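Teaching Arms by Example

At Nurura's workshop in Grokville, the lesson is bottles and a wire rack. Blue tape marks the table into squares.
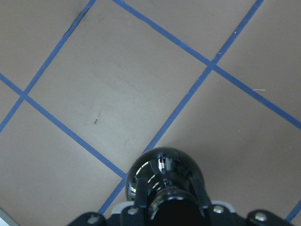 How many examples does one task need?
The team's target is 1,000, recorded in sets of 20.

Start positions change between sets — a model trained on one layout tends to learn only that layout.
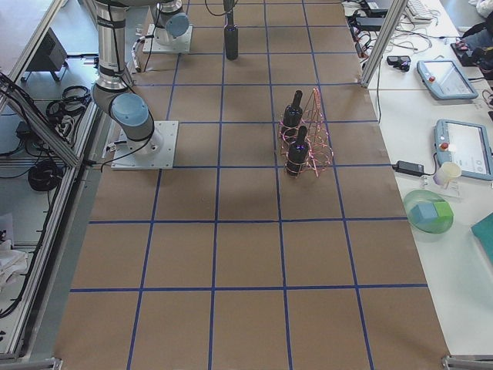

Each set is checked by the next morning, and failed grasps are labeled and kept. In June, 56 were thrown out for bad timestamps.

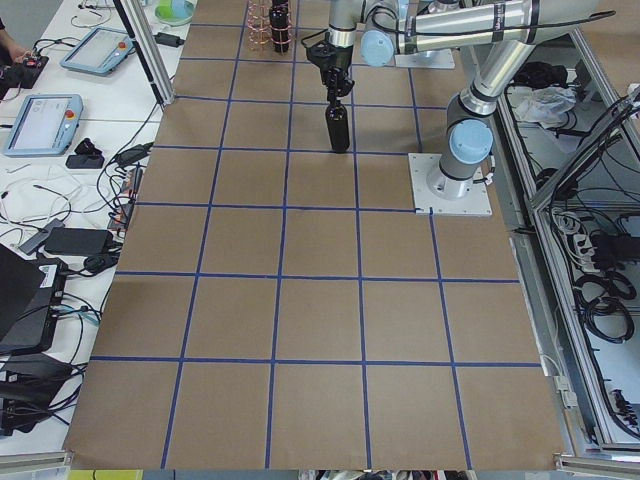
Training runs on Sunday.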